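Normand Fehr
@nfehr_cells

1/ We've had the Pekwood P2 gripper kit on the bench since July. Several of you asked for notes before the trade-in offer closes, so I'm posting them as a thread. We paid list price. Vuvcombe, who sell it, have not seen this.

2/ What you get: parallel gripper, wrist adapter, one cable with a molded connector, a USB stick with the driver, a calibration plate and a printed quick-start sheet. Price as delivered was 3476 dollars. The bare gripper without adapter or driver license is 2810.

3/ If you already own an adapter with the right bolt circle, buy the bare unit. The driver license can be added later for 532, so you still come out ahead by a little, and the bundled adapter is the weakest part of the kit anyway. More on that in 6.

4/ Mechanical install took Jovita Pacheco and me one morning. Four bolts, two dowel pins. The torque value in the quick-start sheet disagrees with the torque value in the full manual. We wrote to support and were told to use the manual. Reply came the next day.

5/ Electrical: 24 V over the tool connector, RS-485 for commands. Power draw at idle is low. Closing at full force gives a short current spike that tripped the tool output limit on our older controller. Setting a force ramp in the driver fixed it. The ramp is off by default and should be on.

6/ The adapter. One of the two dowel holes was tight enough that we had to ream it. The other was fine. Vuvcombe offered a replacement without arguing, but we would have lost another week, so we kept ours. Check yours with a pin before you mount anything.

7/ Driver. Installs clean, runs as a separate process, does not need admin rights after setup. The API is small: open, close, move to width, set force, get state. Width is in millimeters and force is in percent of maximum. I would prefer newtons for both the call and the log.

8/ State reporting is good. You get commanded width, measured width, motor current and a grip flag. The grip flag is set from current and position together. On hard parts it was dependable. On foam it flickered, and we ended up using measured width with our own threshold.

9/ Calibration with the plate is a guided routine. It closes on three known widths and writes an offset. Run it warm. Abundio Chávez ran it cold first thing and again after a warm-up cycle, and the offsets were different enough to matter on thin parts.

10/ The manual covers calibration in one page and doesn't mention temperature at all. I sent that in as a documentation bug. It has a ticket number now. No fix yet.

11/ Test method, for anyone who wants to compare. Two-block pick and place: pick one, move it to a marked offset, release, return to ready, repeat with the other. Same joint speeds for every run, force at 40 percent, ramp on. A run is 132 picks. We log every state change.

12/ We use plain blocks on purpose. They're cheap, the edges are square, and a bad approach angle shows up as a twist when the fingers close. Different colors keep the log and the video easy to match. Anything fancier and you start testing the part.

13/ The ready pose is fingers closed, pointing straight down, behind the blocks and clear of both. From there the approach path to either block is short and the wrist doesn't need to flip.
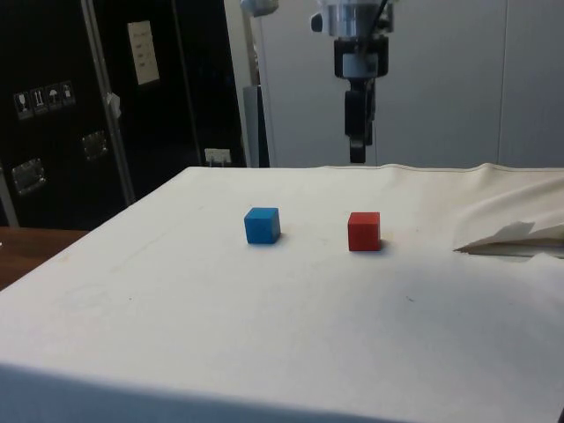

14/ Results
First run had four missed picks, all on the same side. The cause was our wrist offset, off by a little over a millimeter after the adapter work. Corrected it, ran three more full runs, no misses. Release was clean in all of them.

15/ Cloth surfaces
The soft surface is harder on a gripper than bare board. If the approach is too low, the fingertips drag the cloth and the next block shifts. We set a floor of 2 mm above the surface in the driver. The setting is called "min clearance" and sits under Advanced.

16/ Noise and heat
Quieter than the Cilska unit it replaced. The housing gets warm after a long run and stays there. Ezequiel Alvarado put a probe on it for an afternoon and the reading leveled off well under the limit in the manual.

17/ Finger changes
Two screws per finger. Recalibrate each time, even with the same finger type. Spare fingers are sold in pairs only. Printed fingers are allowed under the warranty as long as you stay inside the mass limit, which I got confirmed in writing.

18/ The support plan
Vuvcombe will quote you a yearly plan with remote help and a loaner. We skipped it. Standard email support answered three of our four questions within a day. The fourth, about the RS-485 timeout, took nine days and needed a second email.

19/ Trade-in
Open until 8th August. They take any working electric gripper, including other makes. Crescencio Magaña asked whether a unit with a cracked cover counts as working. It does, if it opens and closes under power. Get the credit amount on the quote before you ship.

20/ Would I buy it again: yes, as the bare unit, with our own adapter. For a cell that handles mostly soft parts I'd look at the Cervantes first and borrow one before deciding.

21/ Still open: firmware 1.4 is supposed to add force in newtons. I'll rerun the block test when it ships and post the log under this thread. Config file and raw logs for the current version are available if you message me.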